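Pre-purchase inspection checklist: second arm cell, Sillolside workshop
Filled in by Jailson Rezende, February 27, 2025
Supplier for mounts and cabling: Stillska. Supplier for gripper spares: Trindier.

How to read this: each line is marked OK, FIX or BUY, with my comments after it. Anything marked BUY goes into the May order. I've had a lovely time with this one, so the comments run long!

1. Table and floor

Table stands firm with the arm at full stretch: OK. Solid wood top, and I'd happily have the same again for the second cell.
Floor by the table legs clear: FIX. A few bits need to go on a shelf. Shelf is in the budget already.
Door can open fully without meeting the arm: OK. Checked with the arm swung as far that way as the software lets it go.

2. Arm and cabling

Joint covers seated, no cracks: OK.
Cable strapped at the upper link: OK.
Cable slack below the elbow: FIX. It needs slack to move, of course, but I'd like a second strap or a proper sleeve. Stillska do a sleeve kit and I've put two down, one per arm.
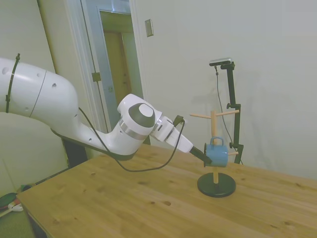 Arm at the mug tree, cable loop under the elbow.

Stop button within reach of the operator's chair: OK, tested 15 times in a row and it stopped every time. Very pleased with that.

3. Camera stand

Clamps tight, both knobs checked: OK.
Stand fixed to the table: BUY. A bolt-down foot is £63 from Stillska, and I think it's the best money on this whole list. One knock and you lose your camera position and half a morning with it.
Camera cable tidy: FIX. Clips from the drawer will do.

4. Gripper and test objects

Fingers free of nicks: OK.
Spare finger set on the shelf: BUY. Trindier quoted for a pair and for a box of six pairs. Go for the box, please.
Mugs free of chips: OK. Glazed mugs are a brilliant test for grip because the surface is so smooth, but they do break, so put a few spares in the order.
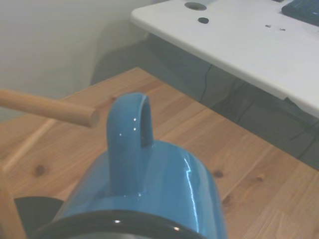
Soft mat for the tabletop: BUY, low priority. Rudd asked whether we could use plastic mugs and skip the mat. We could, but they're too light to tell us much, and a mat costs less than a box of mugs. I'd want a plain one in a dull colour so the cameras cope with it.
Pegs on the mug tree tight: OK. Wiggle them before each run all the same.

5. Budget lines

Total for everything marked BUY, plus the sleeves and mugs: £2,194. Delivery is included, fitting isn't. I can do the fitting myself and would really enjoy it.
Not included: the second arm, which has its own form.

Still to do before the order goes in: measure the bolt spacing for the stand foot, and ask Trindier if the new fingers fit the older flange.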